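# Shop tips: rules for hand-held grippers that earn their keep

Every outfit that sells automation gear now has a "best practice" sheet. The Braner one runs to 99 points. I went through it in January and kept very little, mostly because a rule that takes longer to read than the job takes to do will get skipped.

What I'd keep for anybody working with hand-held grippers and marker cubes:

- **Clear the floor before you pick anything up.** With a gripper in each hand you can't catch yourself on a bench. Trash bags and bottles go out of the room, chairs go back to the wall.
- **Run cables along the wall.** Utach says tape every 3 feet. Fine, but tape on old planks lifts by lunchtime. A cheap cord cover does better.
- **Put the power strip where you won't be standing.** Slack gets coiled and tied, all of it.
- **Keep the marker cubes clean and square.** Dry cloth, no spray. If a printed face is scuffed, replace it.
- **Wear closed shoes with the laces tucked.** I thought this one was fussy until I stepped on my own lace with both hands full.

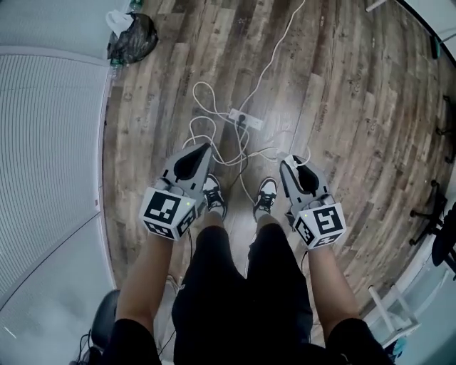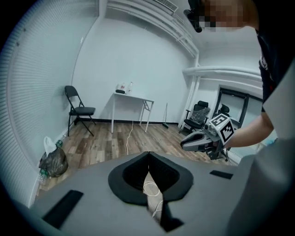 As for the certified floor mat, I don't buy it. Farkari wants $169 for one, and the only reason given is that their own standard calls for it. A standard written by the people selling the mat deserves a hard look — ask what it was tested against, and who did the testing. I asked twice and got a brochure both times.

Same goes for the Carbone checklist, which wants 4 signatures before anyone plugs in. I've never seen a signature move a cord. One person walking the room with a broom will find more trouble than the whole form, and the broom is already paid for.

If your shop requires the paperwork anyway, do the walk first and fill in the sheet second.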